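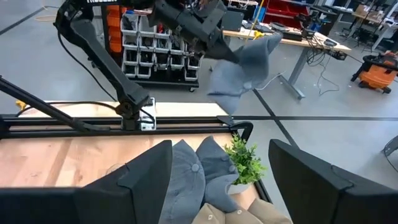 Chapter 13
Soft Goods: Cushions, Covers and Cloth

Welcome to the soft stuff! If you've come straight from the chapters on timber and tableware, you'll find that fabric plays by its own rules. A wooden box has the same shape every time you pick it up. A cushion slumps, a shirt folds in on itself, and a cap can end up upside down with its brim in the air. That's a big part of why I love teaching this unit. You learn as much with your fingers as you do with your eyes, and you can start with whatever is lying on the couch at home.

By the end of the chapter you should be able to sort a mixed pile of household textiles, name the main parts of a cushion, fold a shirt so it stays folded, and choose a sensible place to keep each item. You'll need a clear table, a tape measure, and your Bradness workbook open to the sorting chart.

13.1 Starting with cushions

A buttoned cushion is a lovely first object to study. The button in the middle is usually there to pull the two faces together. Fabric gathers toward it, the filling gets pushed out to the sides, and the corners stand up in points. Makers call this tufting. A single button gives a soft, rounded look, while several in a grid give the firmer surface you see on old bench seats.

Pick one up by a corner and watch what the rest of it does. A thinly filled cushion hangs and droops like a tea towel. A full one holds its shape and swings. Try it with every cushion you can find and write down which behaved like cloth and which behaved like a block (most will land somewhere in the middle, and those are the fun ones to argue over).

Colour is the next thing to sort by. Blue-grey and beige are a forgiving pair, and they sit happily beside pale timber and a bit of greenery. Put a small plant in a white pot next to them and the whole group looks fresher. Keep the pot clear of the pile when you're sorting, though. Potting soil and pale covers don't mix!

Key terms
Tuft: the dip made where a button or stitch pulls the filling in.
Shell: the outer fabric of the cushion.
Fill: whatever is inside, such as feather, foam or fibre.
Drape: the way a fabric hangs under its own weight.
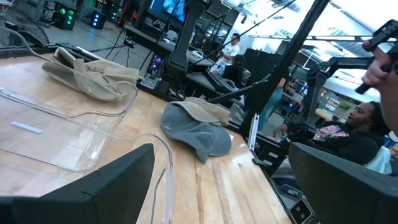
13.2 From cushions to clothing

Clothing adds seams, plackets, collars and cuffs, and each of them is a clue. When a garment is bunched up, find a button or a long seam first and follow it with your thumb. It will lead you to an edge, and from there you can open the whole thing out flat. Beige and khaki cloth can be tricky on a light wooden table, so go by touch if the outline gets lost.

Caps need different handling. Never fold the brim. Set the cap down so the crown keeps its curve, and store it on a hook or a shelf.

A tray is a wonderful helper at this stage. It marks off a work area, and a clear one lets you see the table through it. Deal with one garment at a time inside the tray and leave everything else on the bare wood until its turn comes.

Activity 13A: The mixed pile
Work in groups of 2. Gather cushions, one shirt and one cap. Sort them by drape, then again by colour, then by where they would live in a house. Record all three results on the Narkum grid in your workbook and compare them with the pair beside you.

Before you go on to 13.3, feel the label side and the face side of one cushion cover with your eyes closed. Write two sentences on the difference.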